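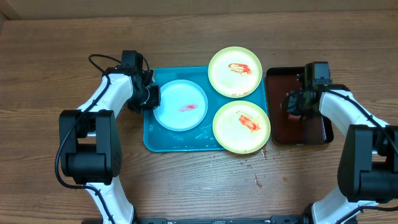 March 2021
Posted by Jad Nseir

Spent this week on the dish bench comparing grippers for the two-arm setup. Same arms, same wrist cameras, same tray. The only thing we change is the fingers. Short thread.

First set: the Wodent fingers. Flat pads, stiff, squared at the tip. They close straight and they're easy to calibrate. They don't like a plate rim much once there's water on it.

Second set: the Wuvex fingers. Softer pad, a bit more give. Cost us $196 a pair. Better on rims, worse on anything thin. I had to lower the closing force twice before I was happy with it.

Liquids are the hard part for the wrist cameras. Glare off the surface looks like an edge, and the rim detector goes for it.
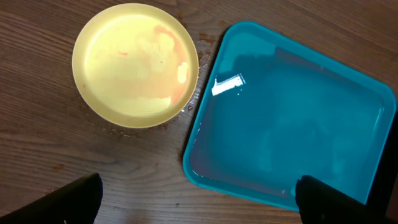

Wrist view over the yellow dish and the teal tray. Both have bright glare spots.

We tried the Drakos controller on the second day. Smoother at low speed, and the wrist joint stops hunting when the arm holds still. Setup took most of a morning – the manual skips the part about cable order.

Logged 3,387 grasp attempts between the finger sets, 849 of them on plates. The rest are trays and small stuff. I'll post the split when I've cleaned up the labels.

Sauce residue is its own problem.

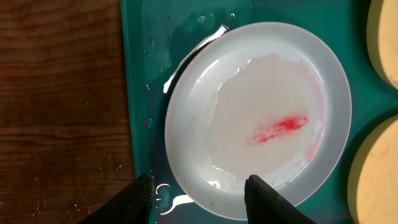 A segmentation model trained on clean plates will happily cut one plate into 2 objects if the color changes halfway across. We retrained with dirty ones and that mostly went away.

Next up is moving the head camera higher. Right now the upper arm links block too much of the tray when both arms reach in – the planner ends up trusting the wrist views for everything.

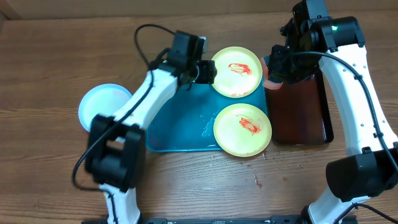
Rami Atallah asked if we'd tried a polarizing filter on the wrist cameras before touching the model. We haven't. Ordering a couple from Wondside to see if they fit the lens mount.

If you've run the Wuvex pads for more than a month, tell me how they wear. Mine are already a little shiny at the corners.

Comments

gripnotes: We got from October to now on one set. The left pad goes first, no idea why.

mk_arms: Which firmware on the Drakos? The older one had a bad delay on the wrist joint.

Jad Nseir: Newest one. No delay that I can measure.

tbell: Would like to see the plate numbers on their own. Trays are easy.

Contact | Copyright 2021 | Back to top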